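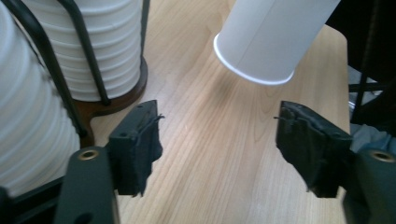 The Drinks Table at Borkero

Gallery / Borkero Open Sunday, September

We love a drinks table. Give us a pale wooden top with a good long grain, white paper cups stacked up tall, and something hot to pour, and we'll happily spend the whole day beside it (and we pretty much did!). Borkero opened its doors on a Sunday in September for the neighbourhood swap, and the corner by the window was the spot everyone drifted back to. This page is for the people who kept it going, and for anyone planning a table of their own.

The cups
Plain white paper, rolled rim, no lid, no logo. Rosine Caron ordered them and she has strong feelings about it — a plain cup can be drawn on, and by mid-afternoon plenty of them had been. Cats were the favourite, followed by somebody's very careful tugboat.

Stacks, standing up
Cups in a proper upright stack are such a pleasure to look at, all those rims lined up one over the next. They take up hardly any table, too, and leave more room for cake.

The wood
Rosine asked us not to put a tablecloth down and we're so glad we listened. With that honey colour and those fine streaks running through it, the tabletop looks warm even on a grey morning. Wipe up coffee rings as you go.

Tôn, the big teapot
Yes, the teapot has a name. Fouzia Kiani brought it from home wrapped in two bath towels and made cardamom tea in it until the milk ran out. She's promised us the recipe, but she measures by colour, so we may have to go over and watch.

Coffee corner
Évan Maillard was grinding beans at 7 in the morning, and you could smell it from the parking lot. He made a dark roast and a lighter one, and the lighter one went first. Évan is still surprised. We aren't.

Upside down or right side up?
The great debate of the day! Raphaël Besson likes a cup set mouth down on the table until it's wanted. Fouzia says right side up, handed straight to the person, with a hello. Both ways were tried, often on the same table at the same time.

Cold things
Apple cider from up the road, and a jug of water with cucumber in it that the kids called "salad water" and drank all of.

The square that vanished
Eyvindur Laxdal baked date squares in his biggest pan and cut them into 33 pieces. The last one was there when we turned around to say hi to somebody, and then it wasn't. Eyvindur, please bring two pans next time!

Names on cups
A marker on a string, tied to the table leg. If you wrote your name on your cup you could come back for a refill, and lots of you did. We spotted one "Grandma" and one "Also Grandma" and hope they found each other.

Sweeping up
Raphaël and Rosine stayed to the end, stacking what hadn't been used for the next swap. The cider jug is still in the Borkero kitchen, on the shelf over the sink, if you're missing one.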